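Yulan Qiu
26/08/2019

1/6 Heute möchte ich über meinen Tisch schreiben. Ich habe ihn im März gebraucht gekauft, für 76 Euro, von einem Herrn in Olleston. Er ist 122 cm lang und passt genau unter das Fenster.

2/6 Am Anfang fand ich ihn zu hell. Meine alte Platte war sehr dunkel, man hat darauf jeden Krümel gesehen. Jetzt habe ich mich an das helle Holz gewöhnt und mag besonders die Maserung.
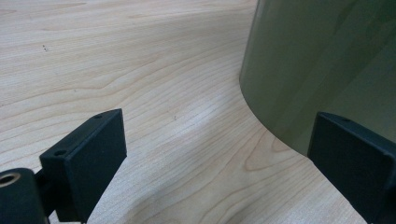
Meine Lieblingsstelle, mit dem Grünen rechts oben.

3/6 Die Linien laufen zuerst ruhig und dann machen sie Wellen, wie auf einer Wanderkarte. Mein Kollege Mohit sagt, es sieht aus wie Sand nach der Flut.

4/6 Zu den kleinen dunklen Punkten: Ich weiß nicht, ob sie zum Holz gehören. Mit dem Fingernagel will ich nicht kratzen.

5/6 Zum Putzen nehme ich nur ein feuchtes Tuch und trockne sofort nach. Kennt jemand ein gutes Öl, das nicht gelb macht?

6/6 @Jyoti: Ja, die Stühle suche ich noch. Drei Stück, bitte ohne Armlehne!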